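How to Prepare an Illustrated Manuscript for a Small Press

Posted Sun 31 October by Margaux Picard
Filed under: submissions, picture books, fantasy, layout

This page covers the steps between a finished draft and a package that a small press can open, read and cost without writing back to you. It applies to illustrated fiction, art instruction books and illustrated guides to imaginary places. Comics are handled differently and are not covered.

The working example is Hikotdale, a 136-page guide to a walled river town, written by Poul Thygesen and drawn by Žofie Kolář.
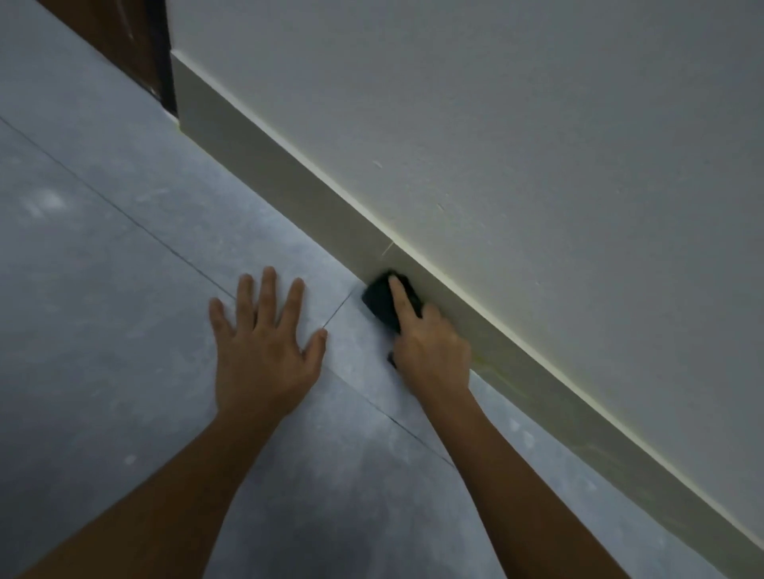
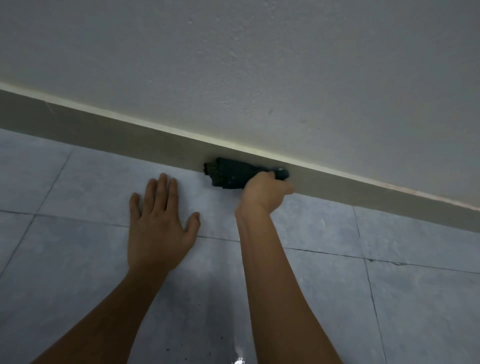
When should the page count be fixed?
Before any final art is started. A change in page count moves every spread after it, and finished art that was drawn for a left-hand page rarely works on a right-hand one.

Step 1. Set the trim size

Pick one trim size and write it at the top of every document in the package. If the press lists preferred sizes, use one of those. State width first, then height. If you have not been given a size, choose a common one and mark it "proposed."

Do not send art in one proportion and a layout in another. The press will have to ask which one is correct, and the answer usually means redrawing something.

Step 2. Build the page map

The page map is a plain table with one row per page. Use these columns:

Page number
Left or right
Text (first five words)
Art (full page, spot, spread or none)
Status (sketch, ink, color, final)

Number from the first printed page, including the title page and the copyright page. Leave rows in for blanks. The Hikotdale map has 136 rows, and the row for page 13 reads: 13, right, "The lower gate is shut," spot, ink.

Check the map against the manuscript by reading only the first words of each page in order. Missing pages and doubled pages show up quickly this way.

Step 3. Write the art list

The art list is separate from the page map. It gives each piece of art its own number, and that number never changes even if the art moves to another page. Art 445 stays 445 if it is shifted from chapter six to the endpapers.

Each entry needs the art number, a working title, the size on the page, the medium and the person who made it. If lettering is part of the drawing, type out the lettering in full. A copy editor can't correct words that exist only as ink.

For maps, add the list of place names as they appear in the text. Place names drift over a long draft. In an early version of Hikotdale the ferry landing was spelled Skerden in the text and Skerdin on the map, and the error survived two rounds of reading.

Step 4. Mark the manuscript

Put a call-out in the manuscript wherever art belongs. Use square brackets and the art number on a line of its own, with a blank line before and after. Do not paste the art into the text file. Embedded pictures lose resolution in some programs and make the file slow to open.

Captions go directly after the call-out, on the next line, starting with the word CAPTION in capitals. If there is no caption, write CAPTION: NONE. An empty line will be read as an omission.

Step 5. Prepare the sample art

Most small presses want a few finished pieces and a larger number of sketches. Send 3 finished pieces unless the guidelines give a different number. Choose them as follows:

One full page with figures
One spot drawing at its printed size
One spread that crosses the gutter

The spread matters most. It shows whether the artist keeps faces, hands and lettering out of the fold. Leave a clear strip on each side of the center line. Ask the press for its width if the binding has been decided.

Save two versions of each piece: a large file without compression, and a small one for reading on screen. Send the small ones first. Keep the layered working files at home until a contract is signed.

Step 6. Name the files

Use the book title, the art number and the version, joined by underscores. Avoid spaces and accented letters in file names, even when a contributor's name has them. Do not use the word "final." Use version numbers, and raise the number each time the file leaves your desk.

Step 7. Write the cover note

Keep it to one page. The first paragraph gives title, length, number of pieces of art and trim size. The second says what the book is and who reads this kind of book. The third states who owns the text and who owns the art. If writer and artist are two people, both should be named and both should have agreed to the submission in writing.

Do not describe the plot past the midpoint. The synopsis does that and is a separate sheet.

Step 8. Final check

Open every file on a second computer. Compare the art list with the folder of art, number by number. Compare the call-outs in the manuscript with the art list. Search the manuscript for each place name on the maps. Confirm that the trim size is the same everywhere it appears.

Common problems

Art numbers restart in each chapter. Renumber straight through the book.

The page map counts spreads as one page. A spread takes two rows.

The credit line differs between the cover note and the title page. Use the title page form in both.

Color art has been placed on pages that were costed as black and white. Add a color column to the page map if the book mixes the two.

Related pages

Writing a synopsis for a book with little plot
Hand lettering and copy editing, by Troels Thorlacius
Endpapers: what to ask for in the contract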